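Ticket 1432
Project: Sandlow sidewalk robot (student team, simulation track)
Opened by: Arlo Nguyen-Tran
Assigned to: Otis Begay
Priority: High, changed to Medium by Otis
Status: Open

Summary: Robot stops at the city crosswalk and won't cross

Arlo, 9:40 am
Robot drives up to the crosswalk on the city map and sits there until the run times out at 300 seconds. Planner log repeats "waiting for clear crossing" the whole time. I think the crossing detector is broken. Can we roll back to the build from before the February merge?

Otis, 10:15 am
I'm not rolling anything back on "I think." Which config, which start point, and did you change anything on your branch? "Waiting for clear crossing" can come from the detector, the signal reader or the obstacle layer. Please post the front camera view at the time of the stop.

Arlo, 10:32 am
Default config, start point B. I only changed the speed cap. Front camera attached.
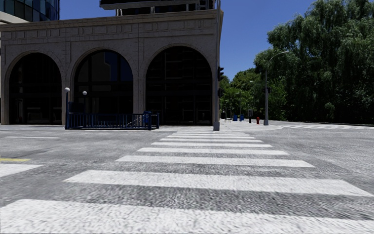 Front camera at the stop, run 1562.

Otis, 11:05 am
Thanks. I don't buy the detector theory. The stripes are bright white on gray asphalt and the near ones take up most of the lower view. If the detector can't find that, it can't find anything, and it passed on the Umano map last night.

Look at the traffic signal on the gray pole instead. Both heads are turned to the side, so you can't read a light off either one from this spot. There's a small fixture on the street lamp at the far corner that is probably the pedestrian signal, but I wouldn't bet on our reader getting anything from it at that distance. What does the signal reader return?

Arlo, 11:20 am
"unknown" on every line. But it crossed fine last week from the same start point.

Otis, 11:26 am
Same start point, or same stop position? With a different speed cap it may brake somewhere else. Also, "fine" how? Did anyone check the signal state, or did it just get to the other side?

Arlo, 11:41 am
It got to the other side. I didn't save the log.

Otis, 11:48 am
Then I'm not counting that run. Please do these in order and post the logs, all of them:

1. Put the speed cap back to default. Rerun from start point B.
2. Same run with the signal reader off and the crossing state forced to "walk."
3. Same run with the obstacle layer off. I don't see a person or a car on the pavement in front of the crosswalk, but the layer doesn't always agree with the camera.

Arlo, 1:30 pm
Step 1: still stops, same message. Step 2: crosses. Step 3: still stops.

Otis, 1:44 pm
So it's the signal reader, or what we ask of it. One run of each isn't much. Repeat step 2 at least twice more before anyone writes "fixed" on the board. Forcing "walk" is a test setting and does not get merged, whatever Team Pettigrew did in their entry.

Arlo, 2:10 pm
Step 2 repeated twice, crosses both times. Could we read the signal state from the simulator directly?

Otis, 2:18 pm
Check the rules before you write any code. I'm fairly sure that's not allowed on the scored maps. Retitling this to "Signal reader returns unknown at crosswalk stop." Leaving it open.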